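Hamidreza Rahimi
Thread: letting out the lake place at Trasham, what I've learned after two seasons

1/ A few people asked how we set up the cottage for short stays, so I'm putting it in one place. Two bedrooms, sleeps five, shared dock with the other units on the lane.

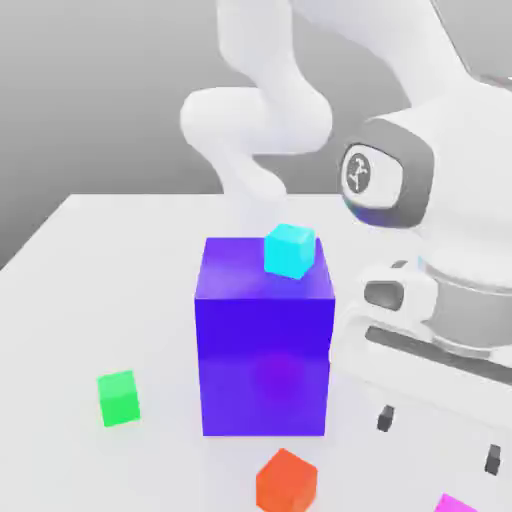 Five cubes on a white table.

2/ Nightly rate was the hardest part. We started too low and got booked solid by people staying one night. Put in a three-night minimum in July and August and the cleaning got a lot easier.

3/ Cleaning is done by Chrysanthi Kokkinos, who also does the two units closer to the road. She charges per turnover, linens included. Checkout is at 10, check-in at 4. Don't shorten that gap.

4/ The damage deposit is $2000 for weekly stays. I thought it would scare people off. We've had one person complain and they booked anyway.

5/ The listing went up on Bruvel first, then Karimi the next spring. Bruvel brings more families. Karimi brings more fall bookings, mostly couples. Keep the calendars synced – I had one double booking and had to put a family up in a motel in town.

6/ Replaced the hot water tank before the second season. $2895 installed. The old one ran out after two showers and three guests in a row mentioned it in their reviews.

7/ Parking is two cars. Say so in the listing, say so again in the confirmation message. The lane is narrow and the neighbours need to get their boat trailers through.

8/ The dock is shared by all the units. Guests can use it until 10 pm. There are life jackets in the shed in kids' and adult sizes, and a canoe. No motorized anything.

9/ Door lock is a Veltix keypad. I change the code for every booking. Batteries went flat once in the cold, so there's now a spare key in a lockbox by the woodpile.

10/ Winter: we close it up after Thanksgiving. Water off, lines drained. Propane and plowing would eat whatever we made.

11/ Total spent on furniture, dishes and bedding was $3573. Most of the furniture was second-hand. The mattresses were new and I'd do that again.

12/ September still has a few open weeks. Water is usually fine for swimming until the middle of the month. Dogs are OK, one per stay, $15 a night.

13/ Message me if you want the dates. I check in the evenings.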